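Scoring Partial Progress in Two-Arm Packing Tasks

Nekholm method notes, part 9

A single pass or fail mark hides most of what a policy has learned. The Nestwood protocol divides each carton task into stages and scores every stage separately. Follow the steps below before comparing two policies.

Step 1. Write down the stages and the condition that ends each one. For a carton, a typical condition is "both top flaps folded shut."

Step 2. Fix the start state. Place the carton near the center of the table, between the two arms, and use the same start state for every policy under comparison.
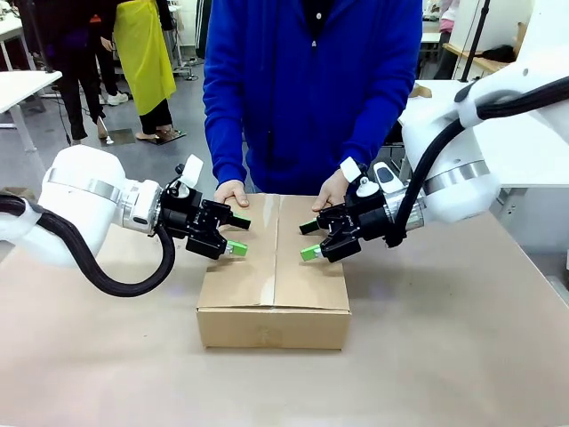 Taped carton between the left and right grippers, with a person's hands at the top back corners.

Step 3. Run 31 trials per policy, with a limit of 90 seconds per trial. Record the last stage completed – never the last stage attempted.

Step 4. Have a second rater score the recordings without knowing which policy was used. Where the two scores differ, keep the lower one.

Step 5. Resample the trial scores 2,000 times with replacement and report the interval together with the mean.

Trials stopped by an operator remain in the data set and are scored up to the point of the stop. The Prikero scoring sheet includes a column for this purpose.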